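# About Horken

We set up and look after one kind of machine: the hand-held two-finger gripper with a camera on it, used for recording how people handle household things. We also repair them, mostly after somebody else has tightened them. Our shop is in Rirville, and there is a second bench in Fekness that opens in May for warranty returns and closes when they are done.

Most companies in this business use the About page to tell you about the future. We don't know much about the future. We have heard that a home robot will be making beds in every house soon, and we have been hearing it for as long as we have had a sign on the door. Meanwhile the pivot screws still work loose.

## What we do with a gripper

A unit comes in with a note. The note usually says "fingers off" or "won't close right." We don't trust the note. We put the gripper in a stand, close it slowly by hand, and look at where the tips meet. Then we check the round joints at the base of each finger. If the screws on one joint are tighter than those on the other, one finger lags, and no amount of software is going to talk it out of that. We have been told several times that software would.

After that comes the linkage. We clean it, move it through its full travel and feel for the spot where it drags. Grease is the customer's favorite answer to drag and it's almost never ours. Grease picks up lint, and these tools spend their days around blankets.

The camera goes last. It has to see both fingers the whole time, from the same place every time, or yesterday's recordings don't match today's. We mark the mount with a scribed line. Tape was the old way, and you're welcome to it.

Then the unit has to do 1,000 open-and-close cycles on the bench. The last batch from Duman, a bedding project we keep up on contract, had one gripper that quit at 912. It had passed everyone's quick check, ours included. We used to stop at 80 cycles, which tells you how much a quick check is worth.

## Why we check them over a bed

A bench is flat and hard and well lit. Bedrooms have soft edges, dark ceilings and bright little lamps, and cloth that doesn't hold a shape. A gripper that looks fine over a steel plate can look very different over a sheet, so the final check is done over bedding.
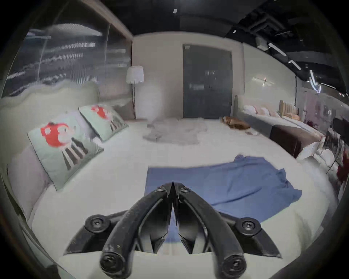
*Finger tips nearly touching over a blue cloth, pillows off to the left.*

What we want from that check is dull. Do the tips line up when they come together? Does each finger stay in view against a pale sheet, and against something darker? Does a window or a wall light wash out the picture when the tool is turned? If the answer to any of these is "mostly," the unit goes back on the stand. We've lost customers over "mostly."

We also hand the tool to a person who hasn't used it before and let them get on with it. Experienced operators are bad testers. They learn to lean the wrist a little to make up for a crooked finger, and they'll swear the thing is straight.

## What we don't claim

We don't claim a well-kept gripper makes a smart robot. It makes recordings that aren't spoiled by the gripper. What anyone learns from those recordings is their department, and some of the claims we read about it seem generous to us.

We don't sell a yearly care plan. We were advised to, and we looked into it, and we couldn't think what we'd do in the months when nothing was wrong. You pay for the work when there's work.

We don't publish an uptime number either. Ask anyone who does how they counted.

## Sending us something

Take the battery out. Leave the dirt on, please, it's useful. Don't retighten anything before you pack it, even if it rattles. Put in a note if you like, and a short recording of the fault if you have one, which we'll believe over the note.

Bench work takes up to 20 working days. If you've been quoted less elsewhere, ask whether that includes the cycle test.

*Page last changed Mar 30, 2021*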